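검색어를 입력하세요 검색 상세 검색 초기화

Stosura 테니스 볼머신 설치 및 설정 안내서
9장. 코트 배치와 발사 방향 맞추기

이 장은 조립과 첫 충전을 마친 본체를 코트에 놓고, 수평을 잡고, 발사 방향과 구속을 맞추는 절차를 다룬다. 조립이 끝나지 않은 경우 8장을 먼저 수행한다. 배터리 취급은 7장, 보관은 11장을 참조한다.

절차는 단식 기준으로 쓰여 있다. 복식 연습에 쓰는 경우에도 본체 위치는 동일하며, 좌우 회전 범위만 9.6의 설명에 따라 넓힌다.

9.1 설치 전 확인

1. 전원 스위치가 꺼짐 위치에 있는지 확인한다.
2. 호퍼가 비어 있는지 확인한다. 공이 든 채로 본체를 옮기면 공급판에 공이 끼어 모터에 부하가 걸린다.
3. 운반 손잡이의 잠금 핀을 끝까지 밀어 넣는다.
4. 바퀴 홈에 낀 모래, 클레이, 인조잔디 충전재를 솔로 털어 낸다.
5. 배터리 잔량 표시등이 녹색인지 확인한다. 황색이면 설치는 가능하나 구속 보정은 하지 않는다. 황색 상태에서 보정한 값은 충전 후에 맞지 않는다.
6. 발사구 안쪽에 이물질이 없는지 손전등으로 비추어 확인한다. 손을 넣지 않는다.

주의: 전원이 켜져 있을 때는 대기 상태라도 발사구 정면에 서지 않는다. 리모컨의 오조작만으로도 공이 발사된다.

주의: 비가 내리거나 코트 표면에 물이 고여 있으면 설치하지 않는다. 본체는 방수 구조가 아니다. 젖은 공은 휠 표면을 미끄럽게 만들어 구속과 회전이 모두 설정값에서 벗어난다.

9.2 본체 위치 정하기

본체의 기준점은 앞다리 두 개의 중앙에 있는 흰색 삼각 표시다. 이 장에서 말하는 거리는 모두 이 표시에서 잰다. 발사구 끝이나 호퍼 가장자리에서 재면 값이 달라진다.

1. 베이스라인의 센터 마크를 찾는다.
2. 센터 마크에서 네트 쪽으로 코트 중심선을 따라 줄자를 편다.
3. 2,652 mm 지점에 동봉된 표시용 고무판을 놓는다.
4. 삼각 표시가 고무판의 꼭짓점과 맞도록 본체를 밀어 놓는다.
5. 좌우 뒷바퀴에서 베이스라인까지의 거리를 각각 잰다. 두 값이 같으면 본체가 네트와 직각을 이룬 것이다.
6. 값이 다르면 삼각 표시를 축으로 삼아 뒤쪽을 좌우로 움직여 맞춘다. 앞다리를 들어 옮기면 4단계부터 다시 해야 한다.

참고: 베이스라인에서 벗어난 위치, 이를테면 서비스 박스 안에 본체를 두고 발리 연습을 하는 경우에는 9.7의 근거리 배치를 따른다. 이 항의 거리는 적용하지 않는다.

참고: 센터 마크가 닳아 보이지 않는 코트에서는 단식 사이드라인 두 개의 안쪽 간격을 재고 그 절반 지점을 센터로 잡는다. 복식 사이드라인에서 재도 되지만, 한쪽은 단식선, 다른 쪽은 복식선에서 재는 실수가 잦으므로 양쪽 선의 종류를 먼저 확인한다.

네트의 높이도 이때 함께 확인한다. 중앙 스트랩에서의 높이가 규정보다 낮으면 발사각을 맞게 설정해도 공이 네트를 지나치게 높이 넘어가는 것처럼 보이고, 사용자가 발사각을 불필요하게 낮추게 된다. 네트를 먼저 조정한 뒤 본체를 설정한다.

9.3 다리 펼치기와 고정

1. 잠금 레버를 바깥쪽으로 당겨 앞다리를 푼다.
2. 앞다리를 걸림 소리가 날 때까지 편다. 좌우를 한 번에 한쪽씩 작업한다.
3. 뒷바퀴의 브레이크를 밟아 고정한다.
4. 호퍼의 테두리를 양손으로 잡고 앞뒤로 가볍게 흔든다. 다리가 접히는 느낌이 있으면 2단계로 돌아간다.
5. 접힌 다리 사이에 케이블이 눌려 있지 않은지 확인한다.

확장 받침(별매)을 쓰는 경우 좌우 받침의 간격은 1,365 mm로 맞춘다. 간격은 받침 중앙의 홈에서 홈까지 잰다. 이보다 좁히면 상하 회전 동작에서 본체가 흔들리고, 넓히면 연결봉의 나사산이 충분히 물리지 않는다.

Clulico 제 확장 받침에는 나사 고정식과 핀 고정식이 있다. 나사 고정식은 손으로 끝까지 조인 다음 공구로 마무리한다. 핀 고정식은 핀 끝이 반대편으로 나온 것을 눈으로 확인한다. 두 방식을 좌우에 섞어 쓰지 않는다.

주의: 다리를 펼 때 힌지 안쪽에 손가락을 넣지 않는다. 어린이가 다리를 조작하게 하지 않는다.

9.4 코트 표면별 받침 처리

하드 코트에서는 기본 고무발을 그대로 쓴다. 고무발이 갈라졌거나 금속심이 드러났으면 교체한다. 금속심이 닿은 자리에는 도막 긁힘이 남는다.

클레이 코트에서는 고무발이 표면을 파고든다. 연습이 길어질수록 앞다리가 뒷바퀴보다 깊이 내려가고 발사각이 서서히 낮아진다. Fitwood 받침판을 앞다리와 뒷바퀴 아래에 모두 깐다. 앞다리에만 깔면 본체가 뒤로 기운다. 받침판을 놓기 전에 그 자리의 클레이를 브러시로 고르게 편다.

인조잔디 코트에서는 충전 모래의 두께가 자리마다 달라 수평이 쉽게 흐트러진다. 받침판을 발로 눌러 자리를 잡은 뒤 본체를 올린다. 본체를 올린 뒤에는 첫 호퍼 분량을 쏘고 나서 수평을 다시 본다.

실내 목재 바닥이나 카펫 코트에서는 받침판 아래에 미끄럼 방지 매트를 더한다. 매트는 받침판보다 작게 잘라 가장자리가 밖으로 나오지 않게 한다. 밖으로 나온 매트에 선수의 발이 걸릴 수 있다.

참고: 받침판은 젖은 채로 겹쳐 보관하지 않는다. 휜 받침판을 쓰면 9.5의 수평 조정 범위를 벗어날 수 있다. 휘었는지 확인하려면 평평한 바닥에 놓고 네 모서리를 차례로 눌러 본다. 어느 한쪽이라도 들썩이면 교체한다.

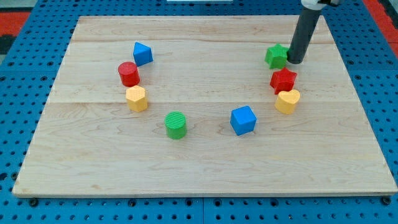

9.5 수평 맞추기

1. 호퍼를 분리하지 않은 상태에서 상판의 기포 수준기를 본다.
2. 기포가 원 안에 있으면 9.6으로 넘어간다.
3. 기포가 원을 벗어났으면 기포가 치우친 쪽의 반대쪽 다리 조절 너트를 시계 방향으로 돌린다. 기포는 높은 쪽으로 움직이므로 낮은 쪽 다리를 늘이는 조작이 된다.
4. 너트를 한 번에 반 바퀴씩만 돌리고 기포가 멈출 때까지 기다린다.
5. 좌우를 먼저 맞추고 앞뒤를 나중에 맞춘다.
6. 고정 너트를 조인다. 조이는 동안 기포가 움직였으면 3단계부터 반복한다.

옥외 코트는 배수를 위해 표면에 경사가 있다. 눈으로 평평해 보여도 수준기 기준으로는 기울어 있는 경우가 많으므로, 같은 코트라도 본체를 반대편으로 옮겼으면 수평을 다시 맞춘다.

호퍼에 공을 가득 채우면 무게 중심이 올라간다. 무른 표면에서는 공을 채운 뒤 기포 위치가 바뀔 수 있다. 클레이와 인조잔디에서는 공을 채운 상태에서 한 번 더 확인한다.

수준기의 기포가 보이지 않거나 액이 샌 경우 수준기를 교체한다. 스마트폰의 수평 측정 기능을 상판에 올려 쓰는 방법은 권장하지 않는다. 상판의 곡면 때문에 놓는 위치에 따라 값이 달라진다.

9.6 리모컨 연결과 좌우 방향 설정

리모컨은 Öberg 수신 모듈이 장착된 본체와만 연결된다. 모듈의 유무는 조작판 뒷면의 명판에서 확인한다. 명판에 표기가 없는 본체는 조작판의 버튼으로만 설정할 수 있으며, 이 경우 아래 절차에서 1단계부터 4단계까지를 생략한다.

1. 본체의 전원을 켠다. 표시창에 대기 표시가 나올 때까지 기다린다.
2. 조작판의 연결 버튼을 길게 누른다. 표시등이 깜박인다.
3. 리모컨의 시작 버튼과 정지 버튼을 동시에 누른다.
4. 표시등이 켜진 채로 유지되면 연결이 끝난 것이다. 꺼지면 2단계로 돌아간다.
5. 좌우 메뉴에서 중앙을 선택한다.
6. 호퍼에 공을 몇 개만 넣고, 회전은 없음, 구속은 가장 낮은 값으로 둔다.
7. 본체 옆이나 뒤로 물러나 시작 버튼을 누른다.
8. 착지점이 중심선의 어느 쪽인지 확인하고 미세 조정 버튼으로 옮긴다.
9. 착지점이 중심선을 사이에 두고 고르게 나뉘면 저장 버튼을 누른다.

단식 범위로 쓰려면 좌우 폭을 좁음으로, 복식 범위로 쓰려면 넓음으로 설정한다. 넓음에서는 왼쪽 끝과 오른쪽 끝의 공이 단식 사이드라인 밖에 떨어진다. 옆 코트에 사람이 있으면 넓음을 쓰지 않는다.

주의: 착지점을 확인하려고 네트를 넘어가기 전에 반드시 정지 버튼을 누른다. 정지 버튼을 누른 뒤에도 공급판에 이미 들어간 공 한 개가 더 나올 수 있다. 휠 소리가 멎은 다음에 이동한다.

참고: 한 코트 옆에서 같은 기종을 함께 쓰는 경우 한 대씩 순서대로 연결한다. 두 대를 동시에 연결 대기 상태로 두면 리모컨이 옆 본체에 등록될 수 있다. 잘못 등록된 리모컨은 두 본체의 전원을 모두 끄고 다시 연결한다.

9.7 근거리 배치

발리와 스매시 연습에서는 본체를 베이스라인 뒤로 옮기지 않고 서비스라인 부근에 둘 수 있다. 이때의 제한은 다음과 같다.

- 구속은 낮음 구간만 쓴다.
- 좌우 무작위 기능을 끈다.
- 톱스핀을 쓰지 않는다.
- 발사 간격을 가장 긴 값에서 시작한다.
- 수신자는 네트 건너편에 한 명만 선다.

스매시용 로브는 상하 조절 손잡이를 위쪽 눈금 구간에 두고 쏜다. 실내 코트에서는 조명과 천장 구조물의 높이를 먼저 확인한다. 조명 보호망이 없는 시설에서는 로브 기능을 쓰지 않는다.

근거리 배치를 마치고 베이스라인 쪽으로 돌아올 때 저장된 좌우 중앙값은 유지되지만 상하 값은 유지되지 않는다. 9.8을 다시 수행한다.

9.8 구속과 발사각 보정

보정에는 상태가 비슷한 공을 쓴다. 새 공과 오래 쓴 공을 섞으면 착지점이 흩어져 보정값을 정할 수 없다. 압력이 없는 연습용 공과 일반 공도 섞지 않는다.

1. 회전을 없음으로 둔다.
2. 상하 조절을 중간 눈금에 둔다.
3. 구속을 낮음에서 시작해 한 단계씩 올린다. 단계를 올릴 때마다 휠 회전음이 일정해질 때까지 기다린다.
4. 착지점이 반대편 서비스라인과 베이스라인의 사이에 오면 구속을 멈춘다.
5. 네트 위 통과 높이를 옆에서 확인한다. 네트 기둥 옆에 서서 보되 코트 안으로 들어가지 않는다.
6. 통과 높이가 낮으면 상하 조절을 한 눈금 올리고, 착지점이 길어진 만큼 구속을 내린다.
7. 착지점과 통과 높이가 모두 맞으면 저장 버튼을 누른다.
8. 톱스핀과 백스핀을 각각 선택해 같은 값으로 쏘아 본다.

톱스핀을 더하면 착지점이 짧아지고, 백스핀을 더하면 길어진다. 톱스핀에서 공이 네트에 걸리면 구속보다 발사각을 먼저 올린다. 구속을 먼저 올리면 회전 없는 설정으로 돌아갔을 때 공이 베이스라인을 벗어난다.

맞바람이 강한 날에 보정한 값은 저장하지 않는다. 그날의 연습에만 쓰고, 전원을 끌 때 저장 여부를 묻는 표시가 나오면 아니요를 선택한다.

9.9 설정이 맞지 않을 때

공이 한쪽으로만 치우친다. 본체가 네트와 직각인지 9.2의 5단계로 확인한다. 직각이면 좌우 휠 중 한쪽의 표면이 닳았을 수 있다. 휠 표면을 마른 천으로 닦고 다시 쏜다. 달라지지 않으면 12장의 휠 점검으로 간다.

착지점이 앞뒤로 흩어진다. 공의 상태를 먼저 본다. 공이 고르면 배터리 잔량을 확인한다. 잔량이 충분하면 고정 너트가 풀려 본체가 흔들리는지 확인한다.

처음에는 맞다가 점점 짧아진다. 앞다리가 표면에 내려앉았거나 배터리가 줄었을 때의 증상이다. 기포 수준기를 보면 구분할 수 있다. 기포가 그대로면 배터리 쪽이다.

공이 두 개씩 나온다. 공급판의 스프링이 빠졌거나 젖은 공이 서로 붙은 것이다. 전원을 끄고 공을 모두 꺼낸 뒤 확인한다.

리모컨이 가까이에서만 듣는다. 리모컨의 전지를 교체한다. 교체 후에도 같으면 본체를 철제 심판대나 철망 울타리에서 떨어뜨려 놓고 다시 시험한다.

전원을 켤 때마다 중앙값이 바뀐다. 저장 버튼을 누르지 않았거나, 저장 표시가 사라지기 전에 전원을 끈 것이다. 표시가 사라진 다음에 끈다.

9.10 철수

1. 정지 버튼을 누르고 휠이 멎을 때까지 기다린다.
2. 전원을 끈다.
3. 호퍼와 공급판에 남은 공을 꺼낸다.
4. 상하 조절을 가장 낮은 눈금으로 내린다.
5. 뒷바퀴 브레이크를 풀고 앞다리를 접는다. 확장 받침은 먼저 분리한다.
6. 표시용 고무판과 받침판을 회수한다.
7. 클레이 코트에서는 받침판 자국을 브러시로 지운다.

운반 손잡이를 잡고 끌 때 네트 기둥 쪽 바깥으로 돌아 나간다. 라인 위로 끌면 클레이 코트의 라인 테이프가 들릴 수 있다.

관련 항목
7장. 배터리 충전과 교체
8장. 본체 조립
10장. 연습 프로그램 만들기
11장. 겨울철 보관
12장. 휠과 공급판 점검
Clulico 확장 받침 호환표
Fitwood 받침판 교체 안내

댓글

서브앤발리
9.2에서 거리를 발사구 끝에서 재고 있었네요. 삼각 표시 기준으로 다시 놓으니 공이 베이스라인 안에 들어옵니다.

클레이만친다
수평 항목 3번이 헷갈렸는데 기포가 높은 쪽으로 간다는 설명 보고 이해했습니다. 조절 너트가 뻑뻑한 경우에는 윤활제를 뿌려도 되나요?

백핸드연습중
↳ 저는 나사산만 닦고 씁니다. 윤활제 뿌렸더니 모래가 더 붙더라고요.

동네코트총무
핀 고정식 받침인데 홈이 받침 중앙이 아니라 약간 안쪽에 있습니다. 이 경우에도 홈에서 홈까지 재는 게 맞는지 호환표에 적어 주시면 좋겠습니다.

lob_lob
11장 링크가 열리지 않습니다. 1월에 창고에 넣기 전에 보려고 했는데 확인 부탁드립니다.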